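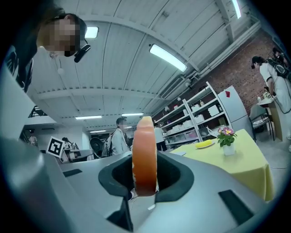 Horholm Room Records

Room and fixture records for the shared workspace at Horholm. The tables cover ceiling fixtures, desks, shelving and ventilation. Compiled by Luuk Van den Broek.

Room

White paneled ceiling with exposed beams and ducts. Lighting is fluorescent. Shelving, desks and a doorway at the far end. Round black electric fan on a stand, next to a desk.

Contents

lights.csv: fixture ID, orientation, ceiling panel, last tube change
furniture.csv: desks and shelving, with position and finish
air.csv: ducts, vents and stand fans
rounds.csv: one row per item per inspection round

rounds.csv has 1063 rows, of which 931 have every field filled in. Blanks are mostly in the tube change column. Records before October were copied from the Schouten paper sheets and keep their spelling.

Conventions

Positions are given in meters from the doorway. Orientation is "long" or "cross" relative to the room, and "diag" for anything between. Stand fans are moved often, so their position is valid only for the round in which it was recorded.

Known issues

Duct IDs 4 and 4b refer to the same run. Shelf depths exclude the lip.

Not included

Floor plan, power sockets, names of desk users.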